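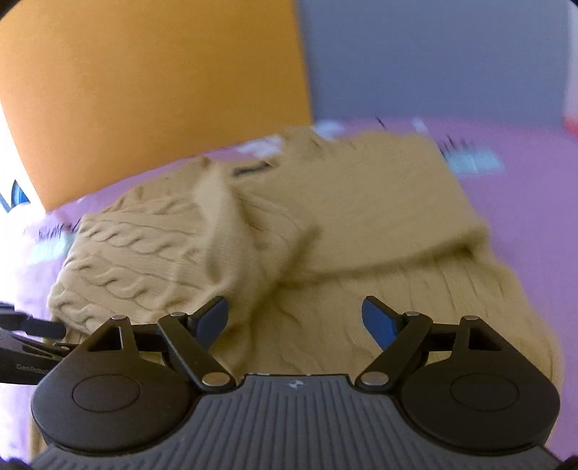
Cable-knit sweater on a purple sheet.

Winter Clothing Exchange, progress report to the Turnura Fund
15/09/2026
Prepared by Ieuan Dafis

Collection opened at the Fikari Street hall in the spring and has continued on the same schedule through the summer. We have taken in more than 600 items so far. Sweaters and children's coats make up most of it. Men's coats in larger sizes are still short, and we have asked the two churches on Yáñez Avenue to mention this in their bulletins.

Sorting is up to date except for shoes. Ívar Hedegaard set up a mending table in July and 25 garments have gone back on the racks after repair, mostly zippers and cuffs. Items past mending go to the county textile bin.

Spending is within the approved budget. The one change is storage. The basement room we planned to use had a damp wall, so we moved the racks upstairs and shifted the shelving money to sealed bins. Your office approved this by email in June.

Work remaining before the first exchange day in December:
Finish sizing and tagging the shoes
Print the flyers in English and Spanish
Confirm hall hours for four Saturdays
Find three more people who can drive to Skitent for pickups

The next report will include attendance and the final count of items given out. Receipts for the bins and thread are attached.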